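Sorting Loose Batteries into Two Bins

Last revised Thursday, April 23, 2020

This page covers sorting a mixed lot of household cylindrical batteries on a tabletop. It applies to AAA, AA, C and D cells. Button cells, laptop packs and anything with wires attached are handled on a separate page.

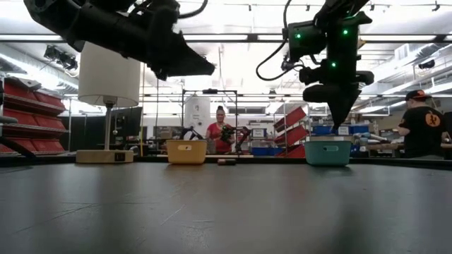
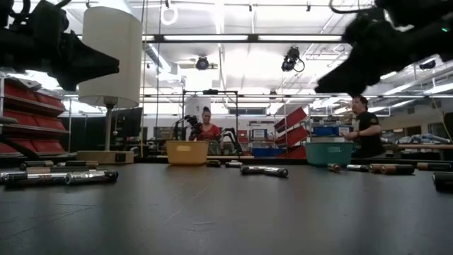
Yellow bin and teal bin at the far side of the table.

Silton Materials Recovery, Small Items Group

What you need

- Two open-topped plastic bins in different colors
- A flat, dry table with a raised edge or a strip of molding to stop cells from rolling off
- A battery tester or a multimeter that reads DC volts
- Clear tape, non-conductive
- A marker and two labels

Setting up

Put both bins along the far edge of the table and leave the space in front of them open. Decide what each bin is for before any cells come out of the bag. Our default is yellow for reuse, teal for recycling. Write it on the labels. Color alone is not enough when two people share a table.

Clear away keys, paper clips, foil and loose coins. A 9-volt block found in the lot gets tape over both terminals and is set aside.

Spreading

Tip the cells out gently and spread them into a single layer. Lay every cell on its side. Cells standing on end get knocked over and roll farther than cells that were lying down to begin with. Short cells tend to end up end to end; separate them so that a positive cap is not resting against a neighbor's base.

Do not sort by jacket color. Copper, silver and black jackets are used on different chemistries by different makers. Read the print on the jacket. If the print is gone, treat the cell as unknown and recycle it.

First pass: condition

Pick up each cell and look at both ends. Remove any cell with:

- white or green crust at a terminal
- a torn or missing jacket
- a bulge, dent or split seam
- stickiness anywhere

Wear gloves for these and put them in a sealed plastic bag. They go to recycling in the bag.

Second pass: voltage

Set the meter to DC volts. Red probe on the cap, black probe on the base. For 1.5-volt alkaline cells we use these limits:

1.4 V and up: reuse
1.2 V to 1.4 V: reuse in clocks and remotes only
Under 1.2 V: recycle

Rechargeable NiMH cells sit near 1.2 V when healthy, so the limits above do not apply. Read the jacket first. Charge them fully, let them rest for 8 hours, then test.

Large cells first, small cells last. Dropping a D cell onto a layer of AAAs can tear a jacket.

Third pass: taping and storage

Tape the positive end of every lithium cell in either bin. Alkaline cells do not need tape under our rules, but check with your drop-off site. Keep bins at room temperature, away from direct sun, and do not fill past the handle openings. One person can sort 300 cells in almost 30 minutes, including meter readings, once the routine is familiar.

Comments (3)

tusk_and_tin: Is a cheap needle tester good enough for the second pass? Mine only has red, yellow and green zones.

Small Items Group: Yes for alkaline. Green to reuse, everything else to recycle.

D. in Alvarado: Did a drawer's worth last night. 79 cells, most of them dead. The crust check alone removed more than I expected.

Related pages

Button Cells: Taping and Storage
Reading Date Codes on Battery Jackets
Uvix Meter: Replacing the Fuse
Tusska Drop-Off Site, Hours for May

Contact | Copyright 2020 Silton Materials Recovery | Back to top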